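Can a machine tidy the couch yet? A talk with the test lead at Grukero

January 17, 2021

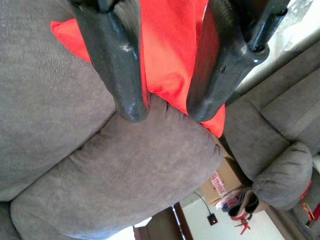
Gripper and red-orange fabric on a gray sofa, seen from the wrist camera.

Grukero builds control software for two-finger grippers and tests it on household chores at its Oddale site. The company's test lead agreed to talk on condition that we print the job title only. The conversation ran over an hour and has been shortened.

We started with cloth, which takes up most of the group's time. "A mug has one shape," the test lead said. "You learn it once and you plan a grasp. A piece of fabric has a different shape every time it lands, and it changes again when you touch it. The planner can't keep a model of it for more than a moment."

Upholstery makes the problem harder. On a hard table, a fingertip can be driven down to a known height and closed. A seat cushion gives under load, so the height is never quite known. "If you press too lightly, you close on air. If you press too hard, you pick up the sofa cover along with the cloth. We've had runs where the gripper was pulling on the couch and the software scored it as a good grasp."

Color helps somewhat. A bright cloth on a gray sofa is easy to segment, and the test lead does not claim otherwise. "Gray on gray is where the numbers fall. A gray pillow against a gray backrest is mostly a matter of shadows and seam lines. People find it by knowing what a sofa looks like."

The figures are kept plainly. The most recent series was planned at 3,000 pick attempts on soft furniture. Of those, 2,509 ended with the item lifted clear and held for 5 seconds. The remainder were split between missed grasps, drops and stops triggered by the force limit. A lift counts as a success even if the item comes up by a corner and hangs in a bunch.

"That's a pick," the test lead said. "It isn't tidying. Tidying means the thing is folded or put where it belongs, and we score that separately. The score is a good deal lower and I won't quote it until the series is finished."

We asked about shop floors, where Grukero sells most of its licenses. The answer was more confident. Dullimow, a packaging customer, uses the same finger control to move bagged parts from a bin to a belt. The bags are soft, but there are only eight kinds, the bin does not move, and a worker can clear a jam. "Take away the variety and you can run a shift. A living room has all the variety left in it. It has cables, boxes, straps, things behind the pillows. Any of those can snag a finger."

The next version, called Evangelista inside the company, adds a slower approach over soft surfaces and a check for whether the surface underneath is moving with the item. It was due in October and is still in testing. The check adds time to every pick.

So would the test lead buy a machine to clear the couch?

"No. I'd buy one to move a known item from a known place. For the couch I'd wait until it can tell me what it's holding and stop when it's holding the wrong thing. We can do the stopping fairly well. The telling needs more work, and that's the part I'm going back to on Monday."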